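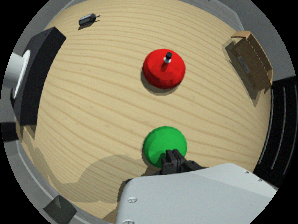 Maribeth Evangelista 留言问，浅色木桌面重新上油之后会不会变黄，她家那张上完油半年，颜色深了一截，靠窗的半边比另外半边更明显。会变，程度看用的是什么油。含亚麻籽油比例高的木蜡油，自身颜色偏黄，见光少的地方还会继续加深。想尽量保住浅色，买标着“原色”或者“浅木专用”的型号，并且先在桌板背面试一块，放两天再决定。

下面是给实木桌面翻新上油的完整做法，适用于原来就是油面的桌子。漆面的桌子要先脱漆，步骤不同，本文不讲。

先判断是油面还是漆面

在不显眼的位置滴一滴清水，等十分钟。水慢慢渗进去，木头颜色变深，多半是油面，或者保护层已经磨没了。水珠一直立着，用指甲轻刮能刮出白色碎屑，多半是漆面。贴皮桌也可以上油，但打磨要非常轻，桌边能看到一条薄薄的接缝的，大多是贴皮。拿不准的时候按贴皮处理。

准备材料

砂纸，180目和240目，各三四张
打磨块，软木或者硬橡胶的都行
木蜡油一小罐，我用的是 Huto 的原色款
不掉毛的棉布，旧T恤剪开也可以
白色百洁布一块
吸尘器，毛刷头
丁腈手套、防尘口罩
一个带盖的金属桶，装水用

一张四人餐桌，两遍油，用掉200毫升。第一遍吃油多，第二遍少得多。新买的罐子打开之前上下翻转摇匀，沉底的蜡要搅起来。

清洁

把桌上的东西全部拿走。中性洗洁精加温水，拧干布擦一遍，再用清水拧干布擦一遍，然后敞开晾一个晚上。油渍重的地方用布蘸少量松节水单独擦，擦完同样要晾透。不要用湿纸巾，里面的保湿成分会留在木头表面，后面上油会出现一块块不吸油的斑。

打磨

先用180目，顺着木纹方向来回推，力度均匀，不要在一个点上反复磨。杯子留下的白圈通常很浅，磨三五下就淡了。黑色的印子是铁和单宁反应出来的，砂纸磨不掉多少，需要用草酸溶液处理，处理完用清水擦净，再晾一天。

圆桌的木纹走向和方桌一样，大多是一个方向的直纹拼板，所以还是直着推，别绕着桌边打圈。桌边的倒角用手指垫着砂纸轻轻带过，两三下就够。 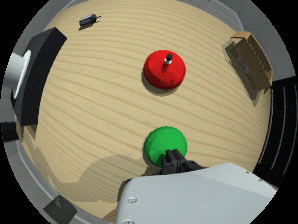
180目走完，吸一遍尘，换240目再走一遍。到这一步手摸上去应该没有毛刺，侧着光看也没有横向的划痕。有划痕就退回180目，只补那一块，边缘慢慢过渡开。240目之后不建议再往上磨，表面太光，油吃不进去，成品反而不耐水。

最后吸尘，用微潮的布擦一遍，等半小时。水分会让木纤维立起来，再拿用旧的240目砂纸轻轻扫一遍，把立起来的毛扫掉。

上第一遍油

室温十五度以上，窗户开一条缝，避开直射的太阳。布上蘸油，从一头开始顺着木纹擦开，薄薄一层，看得见湿润感但是不积油。端面和桌边吸油快，可以多补一次。

擦完等十五分钟，用干净的干布把浮油全部擦掉。这一步要舍得用力。留在表面的油干了以后会发黏，夏天手臂放上去能粘住，只能重新磨。擦到换一块新布按上去几乎不沾油，就可以停。

油布的处理

沾了木蜡油、亚麻油的布揉成一团放着会自己发热，有起火的危险。用完马上浸到装水的金属桶里，盖上盖子，或者一张张摊开，平铺在室外的水泥地上，完全干硬以后再扔。不要塞进垃圾桶，也不要叠起来放在阳台角落。

上第二遍油

隔二十四小时，天气潮就隔两天。先用白色百洁布顺纹轻擦一遍，吸尘，再上油，方法和第一遍相同，用量减半，等十分钟就可以擦浮油。

要不要第三遍，看使用情况。书桌两遍够了。天天吃饭的桌子，坐人的那一圈可以再补一遍，中间不用。

固化期

第二遍擦完之后二十四小时可以放轻的东西，三天后可以正常吃饭，但要垫杯垫。完全固化要两到三周，期间不要用湿布擦，也不要铺塑料桌布。塑料桌布闷住油层，揭开的时候会带起一片雾状的痕迹。洒了水立刻用干布吸掉。

日常维护

平时用拧干的布擦就行，热锅一定垫隔热垫。水滴上去不再成珠，就该补油了。补油不用从头打磨，240目轻扫一遍，吸尘，擦一遍薄油，十分钟后擦干净。

局部修补也可以，补的范围比损坏处大一圈，顺着整块拼板从头擦到尾，颜色的交界会落在拼缝上，不显眼。

常见问题

上油后表面一块亮一块哑：浮油没擦匀。二十四小时内发现，用布蘸一点新油把亮的地方擦软，再擦干。

过了一周还发黏：油太厚或者天太潮。先通风再等三天，还黏就用白色百洁布蘸松节水擦掉表层，晾一天，重上一遍薄油。

Joni Ojala 问能不能用厨房里的橄榄油代替：不能。橄榄油不会固化，一直停在木头里，时间长了有哈喇味，以后再上木蜡油也很难干。

Dexter Manalastas 问砧板能不能照这个办法做：砧板请用标明可接触食品的矿物油，涂法差不多，不用等固化，擦干浮油后放一晚就能切菜。

更新于2026年7月9日，补充了油布处理和贴皮桌的部分。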